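Thursday, January 17, 2019

Imell panel, day 4 on the bench. Bartoš wants the back photographed before anyone lifts the old lining paper, so did that first. Two labels under the paper, one readable — Šindelář, framers, no street. The other is just glue and a corner of blue print. Bohumila thinks a sale label. Could be. Not writing it up as that yet.

Provenance file is a mess. The Wemcombe inventory lists a "river view, small, oak frame" in the dining room and that's all we have for the thirties. No measurments. Trnka's letter says the family sold in May, doesn't say to whom, and the dealer's stockbook skips from 28 straight to the next volume. Chauvin has asked for scans of the missing pages, no answer.

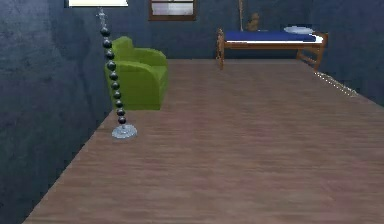

Raking light this afternoon. Old tear lower left, filled badly, overpaint goes well past the loss. Under UV the signature sits on top of the varnish. Told Juraj, he went quiet. Doesn't prove anything, dealers did it to perfectly good pictures, but it has to go in the report before the lawyers see it and not after.

Swab tests along the bottom edge — stopped at the second, was taking colour. Leave it alone. Only surface dirt to come off for now, saliva, nothing stronger.

Oldřich rang about the claim. Hearing moved again. The museum still say they bought in good faith, which nobody is arguing with, the question is who was selling. He wants the label wording exactly as it stands, spelling and all, plus the frame dimensions. Frame isn't original anyway, mitres are machine cut. Told him so twice.

Roveck crate is too shallow by a finger. Sent it back. They can have the new depth tomorow.

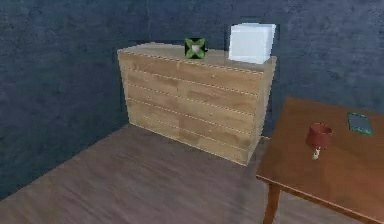
Blue walls, wood floor.

To do: second set of UV with the filter on. Ask Bohumila for the stretcher notes, she had them last. Chase Chauvin re stockbook. Do NOT remove the blue label, even if it lifts.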